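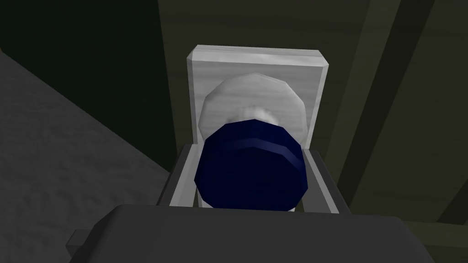 Two gray gripper fingers rising behind the gripper body, in simulation.

The materials group at Molton has spent most of its time on a problem that gets little attention outside the field: how to make a soft actuator that bends the same way at the end of its life as it did at the start. The group's lead engineer, who came to the project from industrial sealing, spoke with us in March about silicone, test rigs and the limits of published fatigue data.

The actuators are molded elastomer fingers with a row of internal air chambers. When the chambers fill, the side with more give stretches and the finger curls. The principle is old. What interests the group is drift, meaning the slow change in curl angle at a fixed pressure.

"Most papers report a bend angle for a new part," the engineer said. "You inflate it, you measure it, you publish it. If you keep cycling the same part, the angle moves. Elastomers soften over the first part of their life, and then they go on softening at a slower rate that depends on the filler."

The group runs its fingers to 2,000 cycles before taking what it treats as the baseline measurement. Anything earlier is recorded but left out of the model. Asked why the number is set there, the engineer said it was a compromise between test time and scatter. "Below that, two fingers from one mold can disagree with each other. Above it you are paying for rig hours and learning less per hour."
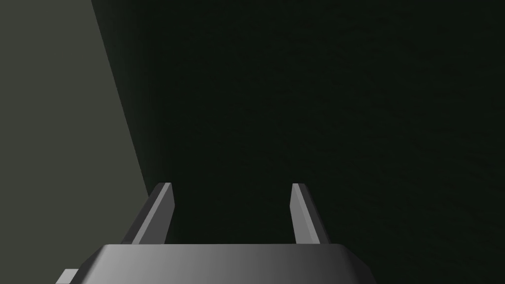 The current compound, known in the lab as Akar, came out of a series of 7 candidates. It was not the strongest of them. One other formulation survived longer before tearing, but its angle wandered too much between a cold start and a warm one to be usable with an open-loop controller. Akar tears sooner and stays closer to its curve.

"A tear is easy to deal with. You lose pressure, the sensor sees it, you swap the finger. Drift gives you no event. The part holds air and moves when you tell it to, and it is a few degrees off."

Testing takes place on a rig called Bratar, which holds 192 fingers at once. Each station has its own valve and pressure sensor, but the supply manifold is shared. In the first version this caused trouble, as stations at the far end of the manifold filled late and showed a smaller angle that had nothing to do with the material. The group added a settling delay before each reading and now rotates samples between stations at fixed intervals.

The engineer was cautious about how far the results carry over. The rig cycles parts in free air, with no contact load. A finger pressing on an object sees a different strain pattern, concentrated near the chamber walls closest to the contact point, and the group has only begun to measure this.

"We have a loaded fixture now, but the data is thin. I would not put a curve through it yet."

Part of the answer may come from Sotelo, a modeling project that shares the group's data. It fits a viscoelastic model to the free-air results and predicts the loaded case. So far the predictions are good at low pressure and poor near the top of the range, where the chamber walls begin to touch each other. The engineer blames the friction term, which is a single constant in the present code.

"Silicone on silicone does not have one coefficient of friction. It depends on pressure, on dwell time, on how much release agent is left from the mold. We wash the parts, but we have never shown that we get all of it out."

Work on the friction term is scheduled next, along with a repeat of the temperature tests at a finer step. The group also plans to release its raw pressure and angle logs, including the early cycles that the model ignores.

"People should be able to disagree with where we put the cutoff," the engineer said. "If they only get the trimmed data, they can't."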